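Sukero Folding Desk Table, six months in
Reviewed by Jaqueline Bautista, 12/5/23

I bought the Sukero because my old desk had developed a lean, and I had developed one to match.

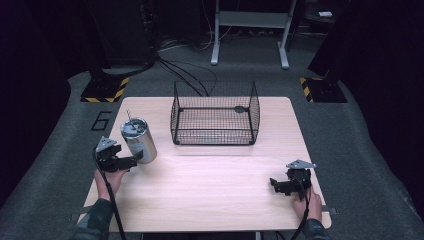

Assembly is listed as 30 minutes. It took me an evening, most of it spent on the hinge plates, which the booklet draws from underneath and upside down. Riltex makes a similar table for less, and I nearly sent this one back for that alone.

Once it's up, it's a decent table. The top wipes clean, coffee included, provided you get there before lunch. It doesn't wobble when I type, only when I type angry emails. The weight limit is given as 168 pounds, a figure I have tested with a printer and a large cat, separately.

Now the complaints. The folding part needs two people or one person with a grudge. The feet leave dents in carpet that may outlive me. And the finish chips at the corners — mine went in March, when it met a vacuum cleaner.

I paid just under $300 and would pay it again, with some grumbling. Get the bigger size if you have room. Skip the matching drawer, it sticks.

Four stars. Customer service answered on the second try and sent new screws, in the wrong color.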